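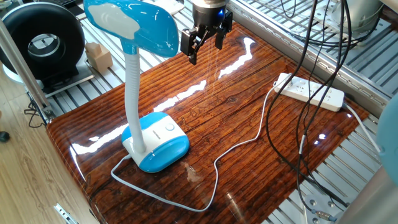 Visit to the Brotetti paper mill, Brusmont

Eleven of us went over to Brusmont on the morning coach and were met at the gate by Dwynwen Gough, who runs the finishing floor. The mill makes book and writing paper, mostly for small publishers, and has a staff of 61. We were given ear plugs and split into two groups.

The tour started in the pulp hall. Bales of cotton and wood pulp are broken up in a round vat with water, and the mix is pumped through a long line of screens. It smells like wet cardboard. Gough said the vat holds 3,000 gallons and is drained once a year, in December, when the whole line shuts down for cleaning.

From there we walked the length of the paper machine. The wet end is loud and warm, and the sheet is so thin at that point that you can see the wire moving under it. By the last of the drying rolls it is ready to be wound. A full reel takes roughly 8 hours – less for the lighter grades.

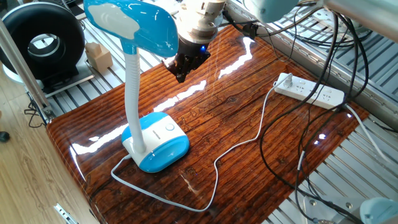 Morris Bookbinding Club – Trips and Visits

The finishing floor was what most of us had come for. Reels are cut down to sheets on a Temix cutter, then checked by hand under bright light for specks and creases. Beca Trevor let us handle some of the rejects. Most had faults I would never have noticed, and a few members took a stack home for practice books.

We asked about grain direction, as our last two orders came in cut the wrong way. Trevor told us to put it in writing on every order and to ask for "grain short" or "grain long" by name. She also showed us the fold test, which works better on a damp strip.

Lunch was soup and rolls in the canteen. Afterward we saw the sample room, where a sheet from every batch is kept in flat drawers. There are 1,086 of them so far, and the oldest have gone a nice cream color at the edges.

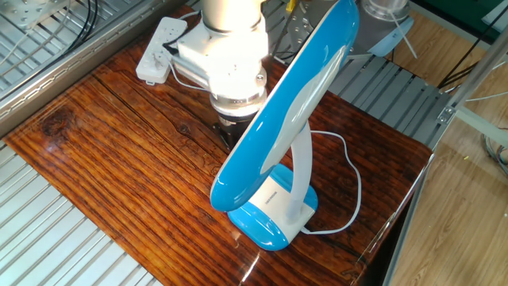
Ordering from the mill

The mill will sell to the club by the half ream, cash or check, with pickup at the gate. Add your name to the sheet in the workroom by Apr 2, 2026 and state weight, color and grain. The heavy cream is out of stock until the next run.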